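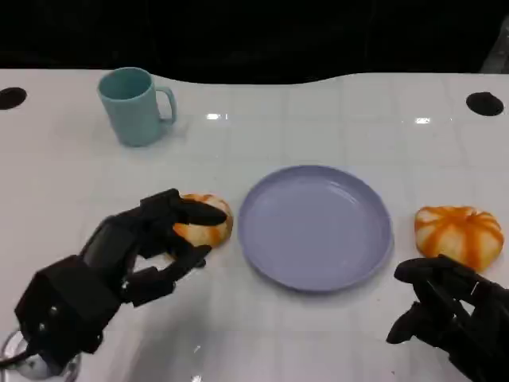 Anika Lindgren wrote to me after the last post to say that I had the migraine storyline in Clemano wrong. Her view is that the show is not treating Petra's attacks as a plot device at all, and that the writers have been laying the groundwork since the second season. She listed the scenes. I went back and checked them, and she is right about four out of five.

For anyone who does not follow it, Clemano is the harbor drama that runs on Lacson in the early evening. Petra manages the ferry office. Her first full attack on screen came at the end of the winter run, with the visual aura done as a slow loss of the left half of the shot. I called it abrupt. The earlier scenes Anika pointed to are small: Petra turning down the desk lamp, Petra asking for a form to be read out to her, Petra leaving the Narnport dinner before the food comes. The fifth, the dropped keys, I still read as ordinary clumsiness.

My main complaint was about timing, and that part I will keep. An aura usually lasts from a few minutes up to an hour, and the headache tends to follow it. In the ferry office episode the aura, the headache, the argument with her brother and the recovery all fit inside one lunch break. An episode is 40 minutes long with the ads taken out, so some compression is expected. The show could still have cut to the evening. It did that for the engine fire.

The treatment side is better handled. Petra takes a tablet early in the attack, is told at a later appointment to limit how many days a month she uses it, and starts a diary. The diary then turns up in the background of at least three episodes without anyone mentioning it. I have kept one for years and mine looks much the same, a cheap notebook with the time of onset down the left side.

The forum thread on this is now at 106 replies, most of them on whether Petra should have told her employer. Two posters with migraine of their own disagree completely, and I found both of them more useful than the recap sites. One works nights and says the shift change episode was the only one that felt familiar to her.

I have updated the episode list to mark Anika's four scenes, and the old post has a correction at the top. The Grerkow crossover is next, in September, and the preview clip has Petra on the car deck under strip lighting, wearing tinted glasses. I have 35 minutes of notes on the lighting in this show, recorded on my phone, and will type up the part on the ferry office first.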